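4. Shared-Table Rules

4.1 Why the general rules were not enough

The site rules at Lundport were written for cells with one arm, one controller and one person in charge. They say who may enable power, how fast the arm may move with someone inside the marked line, and what has to be checked at the start of a shift. They say very little about two arms that can reach the same part of the table. When we reviewed the Rornside and Lundport logs for April, most of the stops we could not assign to a rule came from tables of this type.

We therefore drafted a supplement, called Drirnano in the rest of this paper. It has 13 clauses. It does not replace a risk assessment, and it assumes that one has already been done for each arm on its own.

4.2 Reach, cables and marking

The first group of clauses deals with the layout. Each arm gets a written home pose, and neither home pose may lie inside the working area of the other arm. Limits on the work surface are marked with tape, and the same limits are entered in the controller. If the two disagree, work stops until they match. Small changes to the tape were the most common fault we found at Rornside - people moved it to fit a new task and left the software as it was.

Cables are treated as part of the arm. A cable that hangs between two arms has to be checked by hand-guiding both of them through their full planned range before any powered run. Figure 3 shows a two-arm table with a small-object task set up under the larger arm.

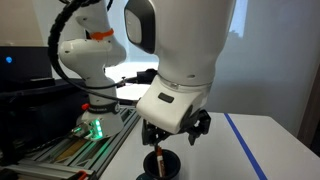

Figure 3. Gripper above a marker standing in a black cup, with the second arm on its rail to the left and blue tape across the tabletop.

Does each arm on a shared table need its own emergency stop? One stop that cuts motion on both arms is required, and separate stops may be added only if they also halt the other arm.

4.3 Speed and approach

Clause 8 limits the approach to any upright object. For the last 100 mm above the object, the gripper moves at the reduced speed set in the risk assessment. The other arm has to be stationary during this part of the motion. Caron, the scheduler used at both sites, can enforce this by holding one program until the other reports that it is clear. Where Caron is not installed, the operator gives the release by hand.

We tested the clause on nearly 200 pick attempts. The hold made each cycle longer, and operators at Lundport asked for it to be dropped when the arms were working at opposite ends of the table. We kept it. Telling the two cases apart would have needed a zone check that the older controllers do not support.

4.4 Records

Every change to a home pose, a tape line or a rail position is entered in the table log before the next powered run. The entry gives the old value, the new value and the initials of the person who made the change. Clamps are checked for tightness at the same time.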